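Why does a chip bag crackle?

Pick up a snack bag and give it a squeeze. Crinkle, crackle, pop! A paper towel never makes that much fuss, so what is going on? Well, shiny bags are made of thin, stiff plastic, and stiff things don't like to bend slowly. They hold on and hold on, and then — snap — a little fold jumps into a new shape. Each jump gives the air a tiny push, and your ears hear a click.

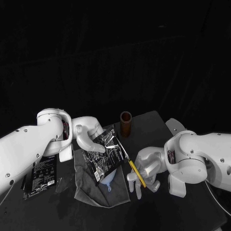

Try it yourself

Find an empty bag and fold it 5 times, as slowly as you can. Did it stay quiet? Mine never does!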